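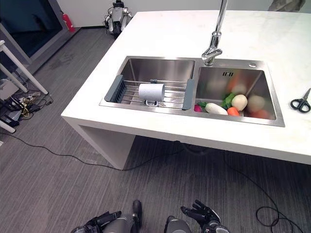 The Last Ferry to Trollham

My grandmother kept the timetable for the Trollham ferry pinned inside her pantry door long after the ferry had stopped running, and when I was small I took it for a kind of prayer. Out at 11, back at dusk, no crossings in October if the wind was from the north. She would read it aloud while the kettle boiled, in the voice other people used for the psalms, and then she would pour the tea and ask me whether I had packed my woollens.

I never had packed them, of course. We weren't going anywhere. But I would run upstairs and fetch them all the same, and she would fold them very carefully into the brown case with the broken clasp, and we would sit on either side of it and talk about what we should do when we got across. There was a bakery in Trollham (she was quite sure it would still be there) that sold a plaited loaf with caraway, and a widow on the quay who let rooms, and above the town a path to a chapel where she had once left a glove.

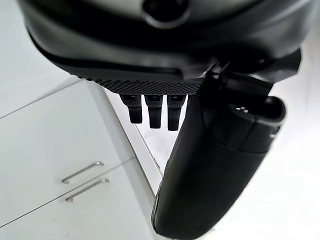 It was the glove I thought about most. I asked her what colour it was and she said green, and another time she said grey, and I decided there must have been one of each.

She died the spring I turned 24, and it was a Monday when I finally drove round by the coast road, which takes in Gruvent and the long bridge and most of a day. I had the case on the back seat. The clasp was still broken, so I'd tied it with string. I talked to it a little on the bridge, I'm afraid – the water was so very far down, and I thought she would have liked to be told.

The bakery was a shop selling fishing tackle. The widow's house had a new blue door and a child's bicycle against the wall. I climbed up to the chapel anyway, stopping more often than I'd care to admit, and sat on the bench outside with my flask until the light began to go.

Then I untied the string, took out my woollens, and put them on. It was cold up there, just as she had always said it would be.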